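From: Tâm Lưu
To: jornero-users
Subject: Re: [jornero-users] Agent bios truncated after profile import

Milovan Janevski wrote:

> We moved the Dillgate agent pages over to Jornero in December and most
> of it went through cleanly. What did not go through is the long bios.
> Anything over 3000 characters is cut in the middle of a word, and the
> social links that used to follow the bio are gone from the public page,
> although they still show in the editor. The short bios are fine.
>
> Two questions. Is the limit a setting or is it fixed? And is there a way
> to get the links back without opening every profile by hand? The
> Prestisham office alone has more agents than I want to click through.
>
> Also, the follower count next to the account name is stale on every page.
> One agent closed her account last spring and we still list her followers.

Milovan,

Taking these in order.

The limit is a setting, but it is in an odd place. It is not under Profiles. Look under Import, then Field rules, then Long text. The default there is 3000, and it applies only at import time. If you paste a longer bio into the editor afterward it will save in full, and for that reason people tend to miss it. Raise the value before you run the import again. Changing it now does nothing for text that has already been cut.

Keep in mind that the count includes markup. If your old pages were built in the Ivanov template, every paragraph carries its own style block, and a bio that reads as fairly short can be well over the limit once that is counted. We stripped the styles first and most of our long bios stopped being long. The cleanup option on the same screen handles it, but it also removes line breaks inside addresses, so check the contact section on a couple of pages before you trust it.

The missing links are a side effect of the same cut. The old export puts the bio and the links in one field, with a marker line between them. The importer reads the field, trims it, and then looks for the marker. If the marker fell past the limit it is gone, and the importer writes the bio with an empty link list. What you see in the editor is the cached copy from the preview step. It will disappear the next time somebody saves that profile, so I would ask your agents to leave their pages alone until you have fixed this.

You do not need to open the profiles by hand. What worked for us:

1. Export the current agent table and put it somewhere safe.
2. Raise the long text value.
3. Run the import again with "match on license number" turned on and "update existing" set to bio and links only.
4. Rebuild the public pages.

Do not match on name. We did that the first time and merged a father and son who work out of the same office. Separating them took most of an afternoon, and his listings were attached to her colleague's page for a while after that for reasons I never traced.

If your table is large, run step 3 in batches. The importer takes up to 80 profiles at a time before the preview page times out. The import itself continues after the timeout, but you lose the report, and then you have no list of what was skipped.

On the follower count: it is a plain number stored at import. It is never refreshed. There was a live version in release 2 and it was taken out when the outside service changed its terms. My advice is to drop the field from the template. A small count does an agent no favors, a large one tells a buyer very little, and either way it is wrong within a week. We removed ours and had one complaint, from an agent who had been fairly proud of his.

For closed accounts, the link checker under Tools will mark any address that returns an error, but an account page that loads with a "not found" message counts as good. Those you have to look at yourself. I would start with agents whose bios mention when they joined a service, as those lines are usually the oldest text on the page and the least looked after.

One more item you did not ask about. The headline under the agent's name is taken from the first sentence of the bio if the headline field is blank. With the raised limit you may find some very long headlines, mostly lists of neighborhoods. Fill in the field in the import file – the office name is enough – and the problem does not come up.
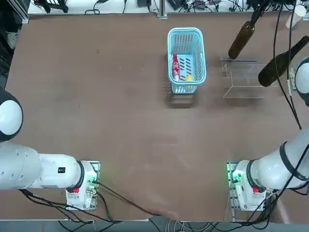 If the second import still gives you empty link lists, send the field rules and the first few lines of the skip report to the list and I will compare them with ours.

Tâm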